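Stop making the bed like a hotel

Had this argument again in July with Ecaterina Radu, who stages rentals up in Dillport and owns more throw pillows than I own socks. Her line: a bed isn't finished untill it has a big loud cushion on it. Mine: a bed is finished when you can get in.

Every night, same drill. Cushions off, onto the floor. Every morning, back on. About 9 minutes a week, I timed it. For what. The cat?
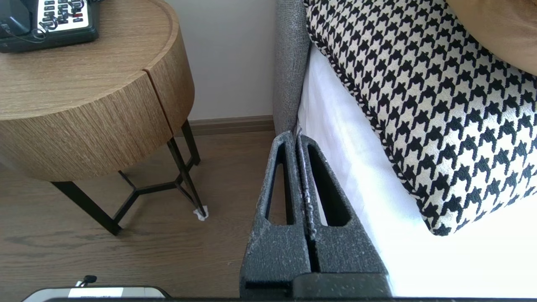 And I like a bold pattern, fine. Houndstooth, great. One. Against a plain white sheet and a gray bed frame one is plenty, it does the whole job. Piping, ok, if you must. It's the pile I object to. Six deep, sorted by size, and no place to put them when you want to sleep.

Spend the money on the bedside table instead. Round, so you don't catch a hip on it in the dark. Wide enough for a glass, a book, a phone. Irena Śliwiński paid 800 for a pillow set and still keeps her water on the floor. The floor!

Ecaterina says I have no eye. Maybe. But I've slept in her showpiece room and teh first thing I did was throw everything in the closet. She does it too, she told me so.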